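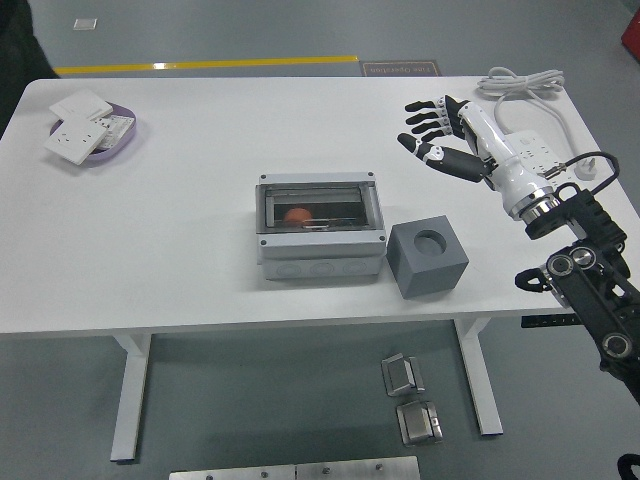
9月6日

夏休み中の演習の記録を残しておく。前の記事から間が空いたので、4月からの流れも少し書く。

自分が取っているのは、学科の通年の演習科目で、班ごとにロボットの作業課題をひとつ選び、年度末までに仕上げて発表する。うちの班が選んだのは「電気工事の部材を扱う」という課題だ。樹脂製のジャンクションボックスのふたを開け、中に部品を入れ、ふたを閉める。人間なら説明書もいらない作業だが、アームの先に五本指のハンドをつけてやらせると、どの工程にも引っかかる場所がある。

学内の発表とは別に、秋にRirnmontという学生向けの競技会があり、そちらにも同じ課題で申し込んだ。会場はKodsteadという貸しホールで、持ち込める机の大きさと、電源の取り方に決まりがある。このブログでは競技会の細かいルールは書かない。まだ改訂が入るかもしれないし、間違ったことを書いて他の班に迷惑をかけたくない。

## 4月から夏前まで

4月の時点で決まっていたのは、アームとハンドは備品を使うこと、制御は先輩たちが書いたStindarauという枠組みを引き継ぐこと、それだけだった。Stindarauは、動作を短い区切りに分けて順番に呼び出す仕組みで、区切りごとに「ここまで来たら次へ」という条件を書く。文書はほとんどなく、コードの中のコメントが頼りになる。コメントの半分は書いた本人向けの覚え書きで、「ここ後で直す」と書いてある場所は大体直っていない。

最初の二か月は、机の上の決まった位置に手を持っていくだけで終わった。位置決めの練習には、上の面に丸い穴のあいた灰色のブロックを使った。棒を穴に差す練習用のもので、これがうまくいかないうちは箱に進まないと班で決めていた。差せるようになるまでにかかった時間の大半は、手首の座標の取り違えを探す時間だった。手首の向きを表す回転の順番が、アーム側の設定とStindarau側の設定で逆になっていた。まっすぐ下を向いているときは両方とも同じ結果になるので気づかず、斜めにした途端に変なほうを向く。

この手の間違いは、斜めの姿勢を最初に試せばすぐに見つかる。今後、新しく設定を触ったときは、まっすぐの姿勢を試す前に斜めを試すことにした。班のノートの最初のページにも書いてある。

夏前の中間報告では、ブロックの棒差しと、机の上の小物をトレーに移す作業を見せた。評価は普通だった。「箱はいつやるのか」と聞かれて、夏にやりますと答えた。

## 箱の課題

箱は市販のもので、ふたに透明な窓がある。中が見えるのがよくて選んだ。不透明な箱だと、部品が入ったかどうかを毎回開けて確かめることになる。透明ならふたを閉めたまま見て判断できるし、上からのカメラでも判断できる。ただし照明が映り込むので、カメラで見るときは机の向きに気をつける必要があった。

中に入れるものは、練習の段階によって変えている。最初はオレンジ色の小さなボールにした。理由は色が目立つことと、落としても壊れないことだ。形が丸いので、指で挟む位置が多少ずれても持てる。逆に、置いた後に転がるので、「どこに置いたか」を評価する練習には向かない。ボールの段階では、箱の中に入っていれば成功ということにして、位置は見ない。

ボールの次は、コンセントのパネルを扱う。白い四角いパネルを薄紫のトレーに入れておき、そこから取り出す。これはボールよりかなり難しい。平たいものは机やトレーの底にぴったりつくと指が入らない。トレーの縁に立てかけた状態なら取れるので、今はわざと傾けて置いている。競技会では置き方をこちらで選べない可能性があり、平らに置かれた場合のことは後で考える。

ふたの開け閉めも別の練習にしてある。開けるときは指先を縁にかけて持ち上げる。閉めるときは上から押す。閉めるほうが簡単だと思っていたが、ふたを立てた状態から手前に倒すところで、指の甲がふたの縁に引っかかることがあった。倒す動作と押す動作を一つの区切りにまとめていたのが悪く、分けたら引っかかった時点で止められるようになった。

## 机まわりのこと

机は高さを変えられるものを使っている。これは便利だが、記録を取るときには困る。高さが変わるとアームから見た机の面の位置が変わり、昨日の動作がそのままでは使えない。一度、別の班が使った後に高さが変わっていて、気づかずに動かした。指先が机の面に当たる手前で停止がかかったので何も壊れなかったが、それからは始める前に必ず高さを測る。

測り方も決めた。床から天板の下面までを巻き尺で測り、値をノートに書く。操作パネルの表示は使わない。表示は機種によって基準が違うらしく、別の机に移ったときに同じ数字でも高さが違った。巻き尺のほうが早い。

電源タップは机の上に置いている。床に置いたほうが机は広く使えるが、ケーブルを踏む人が出るのと、後でコンセントの抜き差しを課題に加えるつもりなので、机の上にある状態に慣れておきたかった。ただ、アームの下に近い位置になるので、手首を低く下げる動作では干渉しないか先に確かめる。シミュレーションの中にもタップの箱を置いてあるが、コードまでは再現していない。コードの束がどこにあるかは、毎回目で見て確認している。

床の黄色い線は、動作中に人が立つ位置の目安として使っている。線の向こう側なら見ているだけの人、手前に入る人は非常停止に手が届くか、動かす人に声をかけてから入る。班のなかで一番よく破られる決まりで、自分も何度か注意された。
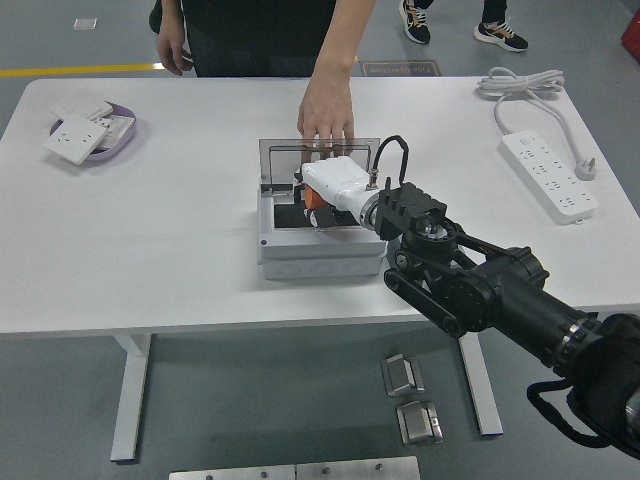
読了時間：13分

## 手を添える段階

夏休みに入ってからは、人が手を添えながら動かす練習を増やした。箱の中に指を入れる工程では、手先をプログラムだけで動かすと、箱の縁に当たったときの逃げ方がわからない。そこで、向こう側に一人立って、ハンドの近くに手を置いておく。変な力がかかりそうなら声を出し、動かす側が止める。

手を添える役は、思っていたより難しい。強く触ると動きそのものを変えてしまうし、離れすぎると間に合わない。班で何度か交代してやってみて、担当者によって結果が違うことがわかった。同じ動作を同じ設定で呼び出しているのに、ある人が立つと入り、別の人が立つと入らない。最初は偶然だと思っていたが、記録を見ると、うまくいく回は手首の向きがわずかに変わっていた。無意識に押していたのだと思う。

それ以来、記録には必ず「添えあり」「添えなし」の欄をつけ、触れたかどうかも書くようにした。触れた回は成功に数えない。数えない回が増えて成績は下がったが、前の成績が高すぎただけなので、下がった値のほうを使う。

箱の中に指を入れる工程の話をもう少し書く。箱の口はハンドの幅に対して余裕が少ない。指を開いたままだと入らないので、すぼめて入れ、中で少し開く。すぼめる順番があって、親指を先に曲げると人差し指に当たる。残りの指を先に曲げてから親指を寄せる。これは動画で自分の手を撮って確かめた。自分の手だと考えずにできてしまうので、ゆっくりやって撮らないと順番がわからない。

それから、ふたを開けておく位置。ふたは箱の奥側に立てておくと、手前と横から手を入れられる。アームは右側から来るので、左右に開くふただったら肘の経路を考え直す必要があった。箱を机の上で回せばいい話だが、回すとふたの開く向きと照明の向きの両方が変わる。結局、奥に開く置き方で固定した。

## 力の設定

力の上限は、Hrubýの手法と班で呼んでいるやり方で決めている。先輩の資料にその見出しで書いてあったのでそのまま呼んでいるが、元が何なのかはまだ調べきれていない。やることは単純で、まず上限をとても低くして動かし、止まったらほんの少し上げて同じ動作をする。これを、目的の動作が最後まで通るまで繰り返す。通った値に余裕を少し足して、それを上限にする。

時間はかかるが、高い値から下げていくより安心できる。高い値から始めると、うまくいってしまった場合に下げる理由がなくなる。実際、最初の週は面倒がって高めの値から始めて、箱ごと机の上を滑らせた。箱は動いただけで済んだ。

箱が滑る問題は、下に滑り止めを敷けば解決する。ただ、競技会では机の面に何かを敷いていいのかまだ返事が来ていない。敷けない場合に備えて、敷かない状態で練習している。返事が来て敷けるとわかれば、そのとき足せばいい。

ふたを閉めるときの押し込みも同じ方法で決めた。こちらは箱の真上から押すので滑りにくい。その代わり、押す位置が端に寄ると反対側が浮く。真ん中を押すだけだと留まらないことがあり、真ん中を押した後に手前の縁を軽く押す二段にした。

## 記録の数

演習の規定で、動かした回はすべて記録に残す。夏休みの間に取った記録は1773件になった。ほとんどは短い区切りの動作で、棒差しの再確認や、トレーへの移動だけのものも入っている。

このうち、ふたを開けてから閉めるまでを通しでやったものは189件ある。通しは時間がかかるし、途中で一つ失敗すると最初からやり直しになるので、どうしても少ない。最後まで触れずに終わった割合は、まだ人に見せられる数字ではないので書かない。年度末の発表までには書けるようにしたい。

記録には名前の付け方の決まりがある。日付、担当者の記号、机の高さ、課題の種類を順に並べる。途中で課題の種類の略号を変えたせいで、夏の前半と後半で同じ作業が違う名前になってしまった。直すのに丸一日かかった。略号は最初に一覧を作って、途中で変えないほうがいい。どうしても変えるなら、新しい略号を足すだけにして、古いものの意味を変えない。

失敗の記録は、消さずに理由を一行つける。理由の欄は自由に書けるので、最初のうちは「だめ」とか「指」とか書いてあって後から読めなかった。今は「どの区切りで」「何が」「どうなった」の順で書くことになっている。自分が書いた中で一番多かったのは「入れる・中指・縁に接触」だった。中指の先が箱の縁に当たって止まる失敗で、これはすぼめる量を増やしてから減った。

## 片付けについて

作業中は床に金具を置きがちになる。取り付けの調整で外した金具を、机の上だと邪魔なので床に置く。そのまま次の作業に入る。これを指導の先生に見つかって注意された。踏むと滑るし、なくすと同じものを探すのに時間がかかる。

トレーをもう一つ用意して、外したものはそこに入れるという案が出た。案は通ったが、トレーの買い出しをまだ誰もしていない。班の予算は残っているので、次に部品を頼むときに一緒に頼む。今週のうちに自分が頼むことになっている。

ケーブルの取り回しも直したい。ハンドから上に輪を描いて出ている黒いケーブルは、手首を大きく回すと張る。張った状態で動かすとコネクタに負担がかかるので、手首の回転に制限を入れた。制限のせいで届かない姿勢があり、パネルを取る動作の一部は遠回りになっている。ケーブルを長くするか、留める位置を変えるかで班の意見が分かれている。自分は留める位置を変えるほうに賛成だが、実際に試してから決める。

## カメラの位置

上からのカメラは、机の全体が入る高さに合わせている。箱の中を見たいだけならもっと近いほうがいいが、近づけるとトレーと電源タップのどちらかが外れる。全体が入っていれば、後で記録を見返したときに何が起きたかわかる。失敗の原因が画面の端にあったことは何度もある。パネルがトレーから落ちていたとか、コードが手首の経路に入っていたとか、そういうものだ。

撮影は600ミリ秒ごとに静止画を残す設定と、動画の設定を切り替えられるようにした。通しの作業は動画で残し、短い区切りの練習は静止画だけにする。全部動画にすると保存先がすぐにいっぱいになる。静止画だと指が触れた瞬間が抜けることがあり、そういうときは同じ動作をもう一度動画で取る。

箱の窓への映り込みは、まだ完全には解決していない。机の向きを変えると減るが、今度は人の影が入る。判断に使うのは窓の中の色だけなので、ボールのときは問題が少ない。白いパネルや黒い部品になると、映り込みと区別がつかないことがある。ふたを閉める前に一枚撮って、それで判断する方法に変える予定だ。

## この後の予定

順番としては、まずパネルを傾けずに置いた状態から取る練習をする。指の爪にあたる部分に薄いものをつけて、底とのすきまに入れる案がある。つけると棒差しの精度が変わりそうなので、つける前の状態で棒差しの記録を取り直しておく。

次に、プラグの抜き差し。これは電源を切ったタップでやる。通電した状態では絶対にやらないことになっていて、タップの元のプラグが抜けていることを二人で確認してから始める。抜くほうは夏の間に少し試した。まっすぐ引けばいいのに、手首が少し傾くとプラグがこじれて重くなる。差すほうは穴が三つあるので、棒差しより向きの条件が厳しい。棒差しは回転がどうでもよかったが、プラグはそうはいかない。

その後で、部品を入れてふたを閉めるまでを、手を添えずに続けてできるようにする。添える役が要らなくなるまでは、線の内側に一人立つ今のやり方を続ける。

競技会の申し込み書類に、使用する物品の一覧をつける必要があり、これがまだ半分しかできていない。箱とトレーの寸法は測ってあるが、ブロックの材質がわからない。買ったときの伝票を探して、なければ「樹脂のような素材」と書いて事務局に問い合わせる。

次の記事では、棒差しの取り直しの結果と、爪をつけた場合の比較を書く予定。略号の一覧も、班の了解が取れたら載せる。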